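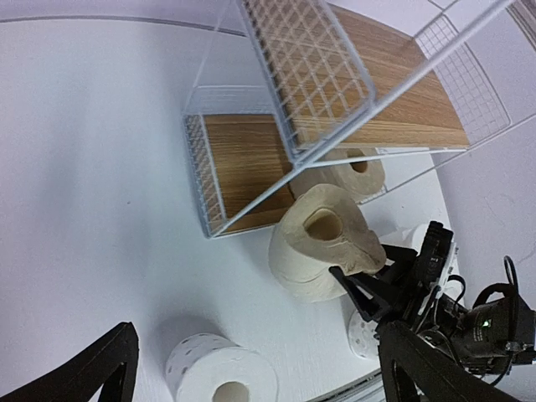

Household restocking (robotics)

Household restocking is a class of manipulation task in which a robot moves consumable goods such as toilet rolls, tins or folded cloths from a loose arrangement into a rack, shelf or basket. It is used as a test of whether general-purpose machines can carry out ordinary domestic work without special fittings. The same task occurs on the shop floor, where it is known as shelf filling, and most published methods are meant to serve both.

Definition and scope

A restocking task has a source area, a set of goods and a storage unit with one or more tiers. The robot must pick up each item, carry it clear of the others and release it in a stable position. Tasks in which the goods arrive in a fixed tray or on a belt are normally counted as industrial pick-and-place and are left out. Unpacking is also left out - tearing the outer film from a pack of rolls remains a separate and largely unsolved problem.

Goods

Toilet rolls are widely used as test items. They are cheap, light and safe to drop, and they differ enough between makes to upset a system trained on one kind only. Unbleached paper is beige or light tan, while bleached paper is white and often embossed with dots. Diameter varies with the number of sheets. A roll gives way under the fingers, so that a grip which is secure at first may slacken as the paper settles. Excess force leaves a flattened roll that no longer stands upright.

Two grasps are common. In the side grasp the jaws close across the outer diameter, which requires free space on both sides. In the core grasp one finger enters the cardboard tube and the other presses on the outside. The core grasp works in tighter groups but tends to pull the outer layers out of line.

Storage units

Wire racks are harder for machines than solid shelves. Thin white wire gives poor returns to most depth sensors, and mesh may be read as open space or as a solid wall depending on the viewing angle. Planners that treat the rails as absent drive the fingers into them. A rack with two tiers adds a limit on height, as the wrist must pass beneath the upper basket to reach the lower one. Light racks also shift when touched, and the position recorded at the start of a run cannot be relied on later.

Sensing

Many systems place a small camera at the wrist in addition to a fixed overhead view. The wrist camera keeps the fingers and the item in view during the last part of the approach, but its view is partly blocked by the gripper itself. Items close behind the jaws may be hidden altogether.

Performance

Results depend heavily on the rules of the trial. In the Jarnby protocol, drawn up by Apolline Marchal, a run consists of 16 rolls of mixed make and a rack placed at an angle unknown to the robot. A run is void if the rack is pushed off the table. The Clarex arm, tested under this protocol in March, completed 49 runs without human help, two of them with rolls left lying on their sides. The Sombatkul controller was faster per item but was tested only with the rack clamped down, and the two sets of results are not directly comparable.

Human performance is seldom reported. A person fills the same rack using both hands, often lifting two rolls at once, and corrects a leaning roll without a separate movement. Single-arm robots must set an item down before correcting another.

State of the field

As of 23 May 2021, no system in the Imgate register of domestic robots was listed as suitable for unattended restocking in an occupied home. Entries were limited to supervised use on a cleared table.

See also

Bin picking
Grasp planning
Shelf filling
Wrist-mounted camera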